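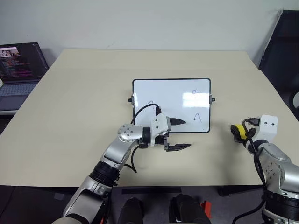 Two arms, one small whiteboard, marks still on it.

News > Technology > Automation > Threads

We use cookies to remember your settings. Accept / Manage choices

1/ I get asked most weeks whether machines can do chores yet. My usual reply is to ask which chore, and how much of it. Wiping a whiteboard is a good one to argue over. A child of 5 can do it. It also turns up in kitchens, classrooms and on every shop floor with a shift board.

2/ Split it up. Hold the board so it doesn't move. Pick up something to wipe with. Bring it to the surface. Press, move, keep pressing. Check. Go back for the bits you missed. Put the thing down. Only the middle of that list is wiping.

3/ The holding is underrated. A light board on side pivots tips when you push on it. A person steadies it with the other hand without thinking. A machine needs its second arm for that, and the two arms then have to agree on where the board is.
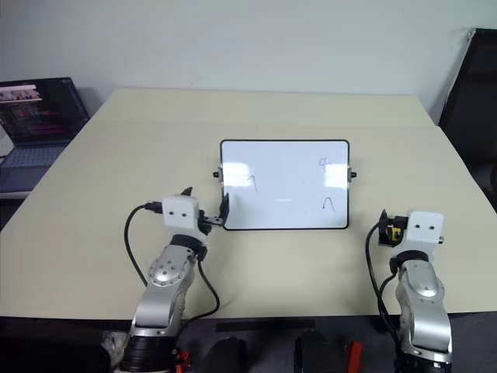 Left gripper at the edge of the board, right one standing off.

4/ Pressure next. Too little and the ink stays. Too much and the board swings, or the gripper shifts its hold. Position control alone does this badly, as a few millimetres of error is the difference between no contact and a shove. You want some give somewhere: in the wrist, the fingers, the control loop or the thing being held.

5/ A soft tool hides a lot of sins here. Foam takes up error. The cost is that the arm no longer knows exactly where its working edge is, because the edge bends.

6/ Grasp matters more than people expect. Hold a thing by the waist and it can still turn between the fingers when you drag it sideways. Rubbery pads help. A shape that can't roll helps more.

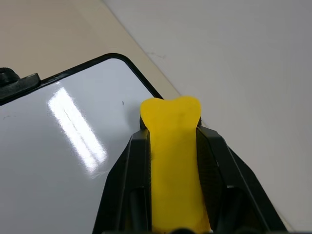 Photo: wrist camera / thread author

7/ Then seeing. Glossy white surfaces are awkward for cameras. Ceiling lights wash out part of the board, and a faint stroke under the glare may as well not be there. Tilting your head fixes it for you. A fixed camera needs a second view, which is one argument for putting one at the wrist.

8/ "Done" is a judgement too. A grey smear is clean enough for a shift board and not for a school photo. Most demos stop when the motion stops. I would like to see the check reported separately from the wipe.

9/ On numbers. If somebody quotes 80 per cent success, ask what counted. Same board? Same place on the table? Same marks? Who put the board back between attempts? That last one is labour and seldom appears in the total.

10/ Lowther and Pesley both sell arms into small workshops, and I've sat through both pitches. Pesley quoted me 2000 cycles between checks for a pick-and-place cell. Fine, but that cell has a fixture bolted down and parts that arrive the same way up. Chores don't come with a fixture.

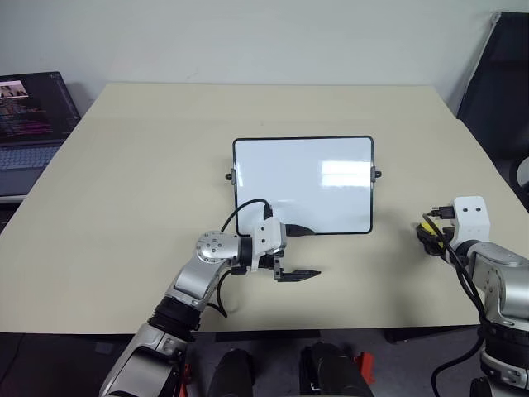

11/ Vasanthi Reddy replied that I'm setting the bar in the wrong place, and that a machine which clears most of a board overnight is useful even if somebody touches it up in the morning.

12/ I agree for shop floors. A partial job has value there when the person was coming in anyway. At home it's weaker. If I have to walk over and look, I've done half the chore.

13/ So, can they? For one known board at a known height with a tool they can grip, yes, slowly. For any board in any room, I haven't seen it. The gap is mostly set-up, checking and recovery after a slip. Arm quality is some way down my list.

14/ Next thread in January, on folding cloths. Same questions, worse material.

Comments (4)

Sivaprasad Chettiar
Point 9 should be pinned. We ran a trial at Gadari and the resetting took longer than the task.

Usha Sastry
You skip over dried ink. Old marker needs several passes and a fresh cloth, and changing the cloth is a whole other job.

Kumaresan Bhat
Why not clamp the board? Two screws and you've freed an arm.

Divya Rai
@Kumaresan because then you have bought a board-wiping machine. Fair enough at work, less so in my kitchen.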